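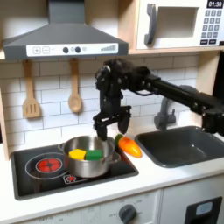
A two-fingered gripper over a pot holding two foam blocks, in a toy kitchen

Household chore robots

Household chore robots are machines meant to cook, tidy and wash up. Progress is quick and a joy to follow - the Domura trials, led by Marta Romaniuk, set arms 100 small kitchen jobs, such as lifting a block from a pot. Soft or slippery items remain hard, and no arm in the trials has yet managed a full evening's washing-up alone.

See also: Drirnia gripper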